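Budholm Denim Repair & Resale
Questions we get a lot

Updated 27 April 2021

How do I send jeans in?
Fill out the form, print the slip, put it in the bag with the jeans. Any bag or box is fine. One slip per pair please, not one per order!

Do I have to wash them first?
Yes. Wash and dry fully. Damp jeans go straight back, sender pays. We had a bad run of that in February.

What do you check my pockets for?
Everything. But check them yourself first. Coins, receipts, gum. We can't mail back loose change.

How long does a repair take?
Hems, 3 working days. Crotch and knee patches, longer, depends on the line. Zippers depend on the part coming in.

What does it cost?
Plain hem is $40. Chain stitch hem is $60. Patches are quoted once we've seen the hole. No charge if you say no to the quote, you just cover shipping back.

Can you match my thread?
Usualy. We keep the common orange and tan shades plus navy and black. Odd colors, ask before you send.

How should I fold them for the bag?
Zip up, button up, smooth out the legs. Lay one leg on top of the other so the back pockets face out. Then fold the long bundle up from the hems in 2 or 3 turns. Don't roll raw denim, it creases in wierd places and the marks stay.

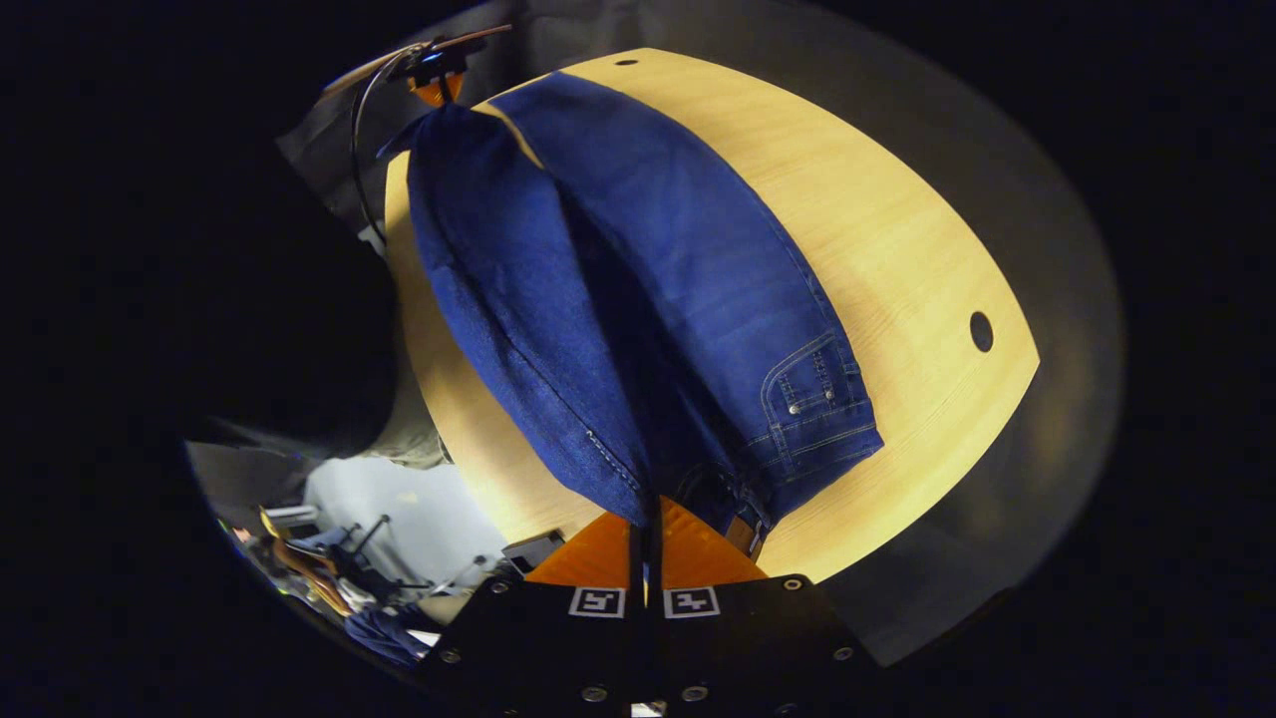 Where should I pin the hem?
At the length you want, on both legs, with your usual shoes on. Safety pins only. If you only pin one leg we'll cut the other to match.

Do you take stretch denim?
Yes for hems and patches. No for taking in the waist, sorry. Results too uneven.

Can I trade jeans in for credit?
Yes, the Thibodeau cut and the Wultance straight leg, any wash. Other styles case by case. Email first with waist, inseam and a note on any stains.

Drop off in person?
Side door, weekdays. Leave the bag in the bin with the slip inside. Same prices.

My slip got lost, now what?
Email us your order number and the size on the label. Usually sorted same day.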